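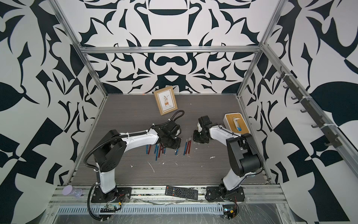
June
By Catriona Lindsay

I love a pen sort - it's the quickest tidy in the house! Tip the whole lot out on a flat surface, blue and red together, and split the heap into two smaller groups so you can see what you own. Scribble with each one on scrap paper and toss any that skip after 2 tries. Then line up the keepers side by side, all facing the same way, and scoop them up in one go. Reds go in their own jar at our house, right by the calendar. Loose caps get a little dish - check it before you throw out a pen that's missing one.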